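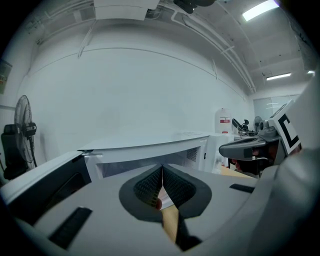 Last changed: 1st April

I have been using face products for long enough to have a shelf of half-finished ones, and I have come to think that most of us own too many of them. I include myself. Last year I went through the bathroom cupboard and found four moisturisers open at once, two of them bought because the first two had not done anything after a week. A week is no time at all for a moisturiser. I knew that when I bought the other two.

My view is that a short routine, kept up for months, does more for ordinary skin than a long one that changes every fortnight. I would also say that the way skin care is sold makes the short routine hard to stick to, and that shops and brands could do something about it if they wanted.

Start with the number of steps. The leaflet that came with my Zatorero night cream tells you to use it after their cleanser, their toner, their essence and their serum. The cream is good. I have finished two jars of it and would buy a third. But I have never used the other four products, and the cream has worked perfectly well on a face washed with a plain cleanser from the chemist in Foltville. If a cream only does its job when four other things from the same firm are underneath it, I would want that written on the front of the box.

Toner is the one I find hardest to defend. When I was younger, toner was meant to take off what the cleanser left behind, and the cleansers of the time left plenty. Modern ones rinse away. I stopped using toner two winters ago and saw no difference in my skin, though I did notice I had more room by the sink. Some people like the feel of it, and that is a fair reason to keep using it. It should be sold as something pleasant to do, at a price to match.

Then there is the size of the bottles. A serum in a 20 ml bottle runs out before you have had a proper chance to judge it, particularly if you follow the instructions and use it morning and night. My cleanser comes in 200 ml and lasts me through a season. By the end of it I know exactly what it does to my skin in cold weather, in heating, and after a day outside. I cannot say that of any serum I have tried. I have either run out or been tempted by something else first.

I talked this over with Marcelino Moura, who cut my hair for years and now runs the skin and shaving counter at Portela. He disagrees with me on part of it. He thinks people enjoy choosing, and that a new product is a small treat that costs less than a meal out. He also said that customers who are told to buy less tend to go to another shop and buy more. I accept the second point as a matter of business. On the first, I think the treat wears off quickly when the new cream brings you out in a rash and you have no idea which of six products caused it.

That is the practical trouble with long routines. If you change one thing at a time, you can tell what suits you. If you start three things on the same evening, you cannot. I had a sore patch beside my nose for most of one April and blamed the weather, then the pillowcase, then a new washing powder. It cleared up when I stopped using a Lada exfoliating lotion that I had started together with a new eye cream and a new sunscreen. The lotion may suit other people very well. I would have known it did not suit me within days if I had been using it alone.

Reviews do not help much here, and I have written enough of them to share the blame. Most are put up after a few uses, when the writer can tell you about the smell, the texture and the pump. All of that is worth knowing. It tells you very little about whether your skin will be calmer in three months. I would like to see reviews say at the top how long the thing has been used and what else was being used with it. I have started doing this with mine, and I have gone back to some of the older ones and lowered the marks.

What do I use now? A mild cleanser at night and only water in the morning. A moisturiser both times, the lighter one in summer. Sunscreen every day from spring to autumn, and on bright days in winter as well. If I get a spot I put something on the spot and leave the rest of my face alone. It takes less time than brushing my teeth.

People with a skin condition need something different, and they should get it from a doctor or pharmacist. A short routine is no cure for acne or eczema, and I would not want anyone to give up a prescribed cream after reading this. I am writing about ordinary skin that is a bit dry or a bit shiny and mostly gets on with things by itself.

As for the shops, I would ask for two changes. Sell serums in trial sizes at a trial price, so that people can find out about a rash before they have paid for the full bottle. And train the person at the counter to ask what the customer already has at home before offering anything new. Marcelino says he does ask. He says most people can't remember.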